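# Heat Where the Pan Is

*Induction hobs are sold on wattage. The parts that decide how a hob cooks are further down the data sheet.*

An induction hob has no heating element in the usual sense. Under each cooking zone is a flat coil of copper wire. Electronics below the coil feed it an alternating current at a frequency far above that of the household supply, and the changing magnetic field produces currents in the base of the pan. The resistance of the metal turns those currents into heat. The glass warms only from contact with the pan.

For this reason the pan matters as much as the hob. A base that holds a magnet firmly will work. Aluminum and copper will not, unless a steel layer has been bonded to the underside. A pan with a weak magnetic base may be detected and still draw much less than the rated power, and the control panel gives no sign of it.

Maj-Britt Westerberg tests cooking appliances at the Dahlgren laboratory in Kastham. Her standard complaint concerns zone size. "A zone is printed as a circle on the glass, and the buyer assumes the coil fills the circle," she says. "Sometimes it does. On cheaper models the coil is a good deal smaller, and you get a ring of boiling in the middle of a wide pan." The test is simple: cover the base of a wide pan with a thin layer of water, set the zone to medium, and watch where the first bubbles form.

Low settings separate the products more clearly than high ones. Many hobs cannot run a coil continuously at low power, so they switch it on and off. If the cycle is short, a sauce will not notice. If the coil is off for several seconds and then returns at 1000 watts, milk will catch on the bottom. Of the two hobs Westerberg had on the bench in October 2025, the Feseck cycled at its three lowest settings and the Erkport only at its lowest. Neither maker mentions this in its manual. 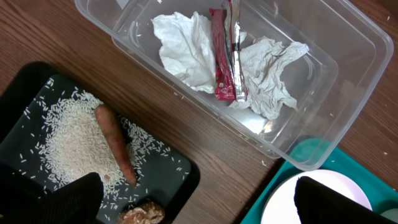

*Spilled rice on a black tray, beside a clear container with tissues and a red snack wrapper.*

Boost mode is the figure most often printed on the box. It works by lending one zone the power of its neighbor, and the two normally share a single circuit board. With boost on at the front left, the rear left zone will drop to a lower level or shut off. A cook who uses two large pans at once should place them on opposite sides of the hob. The same applies to bridged zones, which join two coils to heat a griddle or a fish pan.

Installation causes more faults than the coils do. The electronics are cooled by a small fan that draws air from below and pushes it out at the front or rear. A drawer fitted too close to the underside, or filled with foil and dish towels, blocks the inlet. The hob then reduces power to protect itself, and the owner reports that it has become slow. Follow the clearance given in the installation sheet, measured from the lowest point of the casing.

Noise is mostly a matter of cookware. A hum at high power comes from the layers of the pan base vibrating against each other, and it changes when the pan is changed. A steady whir after cooking is the fan and will stop without help. Clicking at low settings is the power cycling described earlier.

Dahlgren's sound readings were taken at arm's length with a full stockpot at maximum power. The Feseck reached 62 decibels and the Erkport 74, the latter with its fan at full speed. Both readings fell when the stockpot was replaced with one of cast iron. The laboratory will repeat the series in January with bridged zones included.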